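Selling my older pickup. Long bed, six cylinder, manual, 16 years with me.

Engine was rebuilt 2,000 miles ago by Demyd Sydorenko in Arellano. I have the receipts.

New brake lines in October. Heater works - radio does not. Small rust spot behind the left rear wheel.
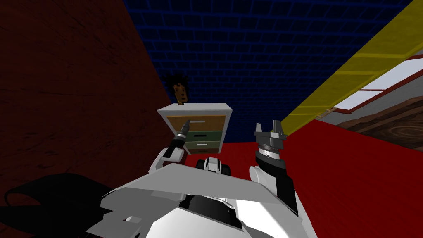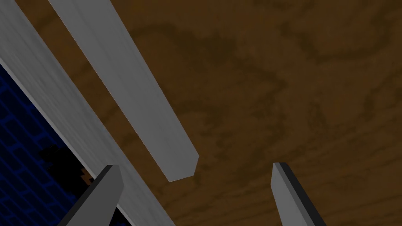
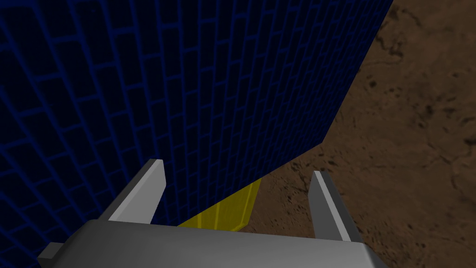 Clean title in my name. No trades, cash or bank check only. Truck is in Grernier and I can show it most evenings after 6. Message me here first.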